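Home | News | Press Releases | Hendex opens refurbishing room for used desktop computers in Jumstead

Hendex opens refurbishing room for used desktop computers in Jumstead

JUMSTEAD, February. Hendex is pleased to inform customers and partners that its new refurbishing room for desktop computers is now open. The room is in the Gunora building, on the ground floor, and it takes in used tower computers from offices, schools and private homes. The machines are opened, cleaned, tested and prepared for a second period of use.

In the past year Hendex received 671 desktop towers at its old address. Many of them were put aside by their owners for small reasons, such as a full hard drive or a noisy fan. The old workshop had place for only two benches, and the waiting time for customers became too long. The new room has seven benches, and each computer stays at the same bench from the first opening until the final test.

The work begins with the side cover. When it is off, the technician looks at the motherboard, the memory slots, the cables from the power supply and the drive bay, and writes the condition of each on a paper card. The card follows the computer through the whole process. Dust is removed before any part is taken out. After this the hard drive is released from its caddy and connected to a separate station, where the data of the former owner is erased. A drive that does not pass the test is not used again. 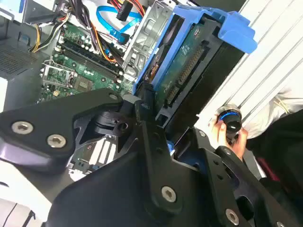
Older towers are welcome also. Hendex accepts machines with expansion slots of earlier types, because several customers still depend on cards which do not fit in a modern computer. For these customers the company keeps a shelf of tested spare parts, including memory, SATA cables, power supplies and drive caddies. Parts are sold one by one, with a guarantee of four months.

"We wish that people see the inside of a computer as something that can be repaired," the company states. "A desktop tower is made to be opened. With a screwdriver and some patience, very much can be done."

The furniture in the room was delivered by Arnardóttir, a workshop which makes benches and storage for technical rooms. The benches can be set at two heights, and under each one there are drawers for screws. Screws from different computers are kept separately, so that every case is closed again with its own.

Customers can bring a computer to the reception of the Gunora building from 9 a.m. to 4 p.m. It is not necessary to make an appointment for up to two machines. Offices with a larger quantity are asked to write in advance, so that a collection can be arranged. Monitors, printers and laptops are not accepted at present.

The first refurbished computers from the new room will be offered for sale in March. A list with the models and prices will be placed on the Hendex website and at the reception.

About Hendex
Hendex repairs and refurbishes desktop computers and sells tested used parts. The company is located in Jumstead.

Press contact
Hendex, Press Office, Gunora building, Jumstead

Back to all press releases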